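Two Buckets and a Stiff Broom

I came to patio cleaning the way most people do, by slipping over. It was April, first rain in weeks, and I went out the back in my socks to rescue a cushion. Down I went! My hip turned a colour I'd rather not describe, and by the next morning I was on my hands and knees with a scrubbing brush, completely hooked.

Concrete is wonderful stuff once you start paying attention to it. It drinks things in. Tea, tannin from gum leaves, the drips off a sausage — it all goes down into the pores and stays put, which is why a quick hose never does much beyond moving the dirt to the lawn.
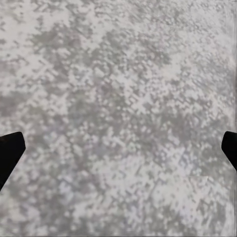

What should you try first on a stained slab?

Warm water, a squirt of ordinary dish soap and a stiff nylon broom. Give it 20 minutes to soak before you scrub, keep it wet the whole time, and rinse towards a garden bed.

That advice comes from Bezawit Asfaw, who has run Shiferaw Outdoor Care out of a single ute for 18 years and has cleaned everything from church steps to a velodrome car park. She loves old concrete. She'll crouch beside a slab and tell you whether it was trowelled in a hurry, and whether the day was hot when they poured it. I followed her through four backyards in Suvley and could happily have done another four.

Her big worry is pressure washers. People hire one for the weekend, turn it right up and strip the fine top layer off the slab, and then wonder why the algae comes back twice as fast on the rough surface underneath. She keeps hers low and wide and spends far more time with the broom.
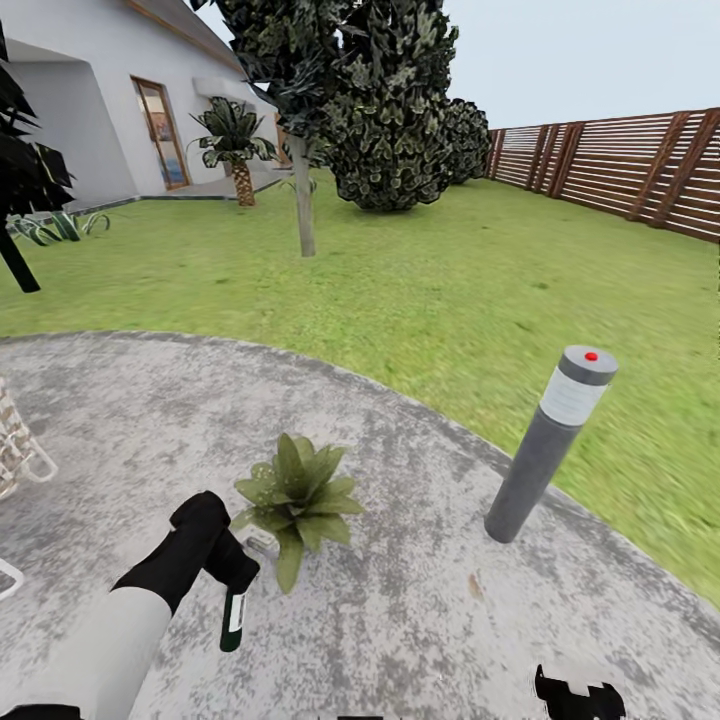 A slim green bottle above the speckled concrete.

For black spot and lichen she goes to an oxygen bleach powder, mixed fresh in the bucket. She has used both Janix and Clernix over the years and is cheerfully unfussy about which. Acid she leaves alone unless there's rust, and then only a weak mix on a patch the size of a saucer, with gloves on and the dog inside.

Then there's the edge, where slab meets grass. Cut it back with a half-moon spade twice a year and the whole yard looks cared for, even if you do nothing else! I did mine at six in the evening and stood there admiring it until the mozzies got me.
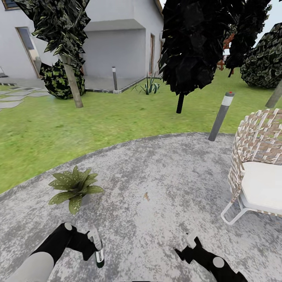 White walls, a sheltered porch and a shady tree by the house.

Sealing is where Bezawit and I part ways. I like the slightly darker look it gives. She reckons most home patios are better left to breathe, and that $60 is better spent on a decent broom and a bag of sand for the low spots. I've bought the broom. The sealer is still in the shed, and I haven't given up on it.

174 shares | 18 comments

Related stories
Moss you might want to keep
The best brooms for rough ground
Fixing a wobbly paver before lunch

Contact us | Copyright, all rights reserved | Back to top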